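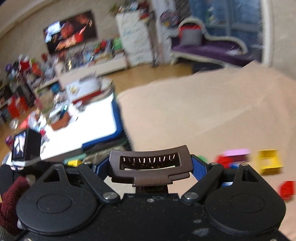
Bloques de construcción sobre la alfombra y, a la izquierda, la mesa blanca baja.

La recogida de datos de manipulación se ha incorporado en Zelik al trabajo ordinario de un equipo que, hasta hace poco, dedicaba la jornada completa a ordenar y preparar salas de juego. Como responsable de organización del servicio, considero oportuno dejar constancia en este blog de lo que ese cambio ha supuesto para las personas que lo integran. Las opiniones son mías y no comprometen a la empresa.

El proyecto, denominado internamente Jellavov, comenzó en marzo con una plantilla de 18 personas. El objetivo es que un brazo automático asuma en el futuro una parte de la recogida de piezas pequeñas: bloques, figuras, accesorios de plástico. Para ello se requieren demostraciones realizadas por manos expertas, con la pinza manual, en habitaciones que presenten el desorden propio del uso diario. Una alfombra con bloques de varios colores exige decisiones que el personal toma sin detenerse a formularlas: qué pieza se retira primero, desde qué lado se aborda, cuándo conviene apartar otra.

La primera consecuencia ha sido de orden físico. Nadja Zaugg, coordinadora de turno, advirtió desde la segunda semana que sostener la herramienta con ambas manos fatiga las muñecas de manera distinta a la tarea habitual. Se acordó una pausa de 10 minutos entre series y la posibilidad de trabajar con guantes, según la preferencia de cada cual. La medida figura ya en la hoja de turnos.

La segunda afecta al ritmo. Quien recoge una habitación a diario desarrolla una rapidez que aquí no resulta útil, pues un gesto demasiado brusco obliga a repetir la toma. Remo Sutter, con larga experiencia en el servicio, me trasladó que le costaba aceptar que se le pidiera trabajar más despacio. Su observación me parece fundada. Durante años hemos valorado la velocidad, y los criterios de evaluación no se habían revisado. Theerawat Wiriya preparó una propuesta para que las horas de demostración se computen aparte, y dicha propuesta se aplica desde el mes pasado.

Queda la cuestión de fondo — la que se plantea en todas las reuniones —: qué sucederá con los puestos cuando el sistema funcione. La dirección ha comunicado por escrito que no se prevén reducciones vinculadas a Jellavov durante la fase actual, cuyo alcance es de 3000 demostraciones. Sobre la fase posterior no existe todavía compromiso alguno. He solicitado que se formule antes de alcanzar esa cifra, y Hubert Aebischer, en representación del personal, ha presentado la misma petición.

Entretanto, cuatro compañeros han iniciado la formación para revisar grabaciones y descartar las defectuosas. El curso se imparte en horario laboral y su coste lo asume íntegramente Zelik. Publicaré una nueva entrada cuando se reciba la respuesta de la dirección.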